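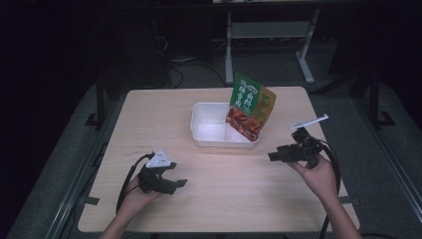

*Figure 1. Two-handed station, pouch and tray task.*

# Working Group on Hand-Held Gripper Practice: Minutes, July

Held at Notbridge, main meeting room, with Kedholm and Farina joining by phone. Opened at 9:30 a.m. Quorum met. Minutes of the June meeting approved with one correction: in item 4, "shall" replaces "should" before "be recorded at the start of each shift."

## 1. Status of the draft

Draft 3 of the practice document has 12 clauses. Comments received: 23, of which most concern clauses 5 (station layout) and 8 (wear parts). Editorial comments were accepted as a block and not discussed.

## 2. Clause 5, station layout

Kedholm proposed that the operator's starting position be fixed by tape marks on the table. Farina objected that marks on the work surface end up in the recordings and that operators differ in reach. After discussion the following text was agreed:

> 5.3 Each run shall start with both grippers open, one on each side of the work item, and clear of it.
>
> 5.4 Cables shall leave the gripper at the rear and run back toward the operator. No cable shall cross the space between the grippers.
>
> 5.5 Tracking markers shall be fixed to the top of the gripper body. The operator's hands shall not cover them.

Notbridge asked whether 5.4 should also cover cables on the floor behind the table. Agreed that it should, as a separate subclause. Farina to draft.

The wording on gloves was left open. Present text permits bare hands. Kedholm wants gloves required for food packaging tasks; Grallance does not see a case for it when the packages stay sealed. Carried over.

## 3. Clause 8, wear parts

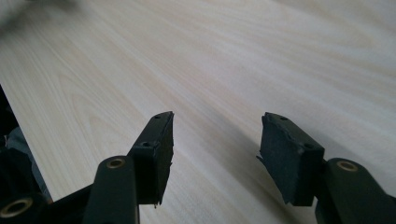
Pad condition took up most of the session. Draft 3 says only that pads shall be "in good condition," and two sites have read this in different ways. Grallance reported 2251 runs logged in the last period, with 1349 of them made after the last recorded pad change. Its position is that surface wear on the gripping face can be tolerated but damage at the edge cannot. Fraying along the pad edges, with a flap of material standing out from the right pad, would fail under this reading. Farina asked for a limit in millimeters. Kedholm preferred a visual check against reference photos, as operators do not carry a gauge. Agreed text:

> 8.2 Pads shall be inspected at the start of each shift with the gripper open and no object held.
>
> 8.3 A pad with loose or projecting material at any edge shall be replaced. Trimming is not permitted.
>
> 8.4 Both pads of a gripper shall be replaced together and the run number recorded.

Farina asked that its preference for a measured limit be noted. Reference photos will go in Annex B.

Bushings: no change to 8.6. Notbridge withdrew its comment on lubrication.

## 4. Clause 9, run records

The field "operator remarks" becomes optional. The field "pad change" becomes mandatory, in line with 8.4. Old records need not be updated.

## 5. Actions

- Farina: draft subclause on floor cables.
- Grallance: supply reference photos for Annex B, acceptable and not acceptable.
- Kedholm: written case for gloves, one page.
- Notbridge: issue draft 4 before the next meeting.

## 6. Next meeting

August, by phone. Clause 5 (gloves) and Annex B only.

Closed at 11:50 a.m.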